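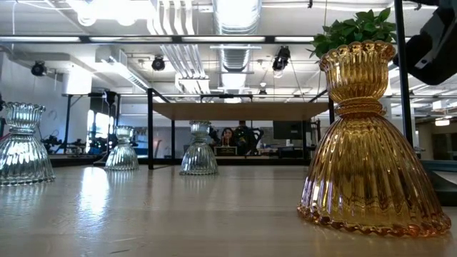 *Fig. 4. Amber and clear fluted glass vases on the tabletop, with part of the arm at upper right.*

## 4. Glass and other breakable items

Read this section even if your Lirura arm came with a "safe for fragile goods" sticker. The sticker covers gripping force. It says little about the elbow, the cables or a vase standing behind another vase.

1. Stop the arm and wait for the status screen to show code 31 before you reach over the table.
2. Set out the glass by hand. Leave a full hand's width between pieces at their widest point, usually the base.
3. Check the view from the fixed camera. Clear glass in front of a bright surface may be missed, whatever the detection score claims.
4. Move plants and anything else with loose leaves out of the arm's path.
5. Run the path once at the lowest speed with a person at the stop button.
6. Enter the result in the log, with your name. "OK" is not a result.

**Note:** Ribbed and fluted glass throws reflections that change with the ceiling lights. Repeat step 3 if the lights are switched or dimmed.

**Caution:** Do not rely on contact stop to protect glass. Contact stop works after contact - read that twice.

Form 1439 replaces the April checklist. A signed form shows that someone signed it, so Leonie Hagedorn still wants to see the slow run herself before full speed is enabled.

Revised 20/05/2026, R. Tazi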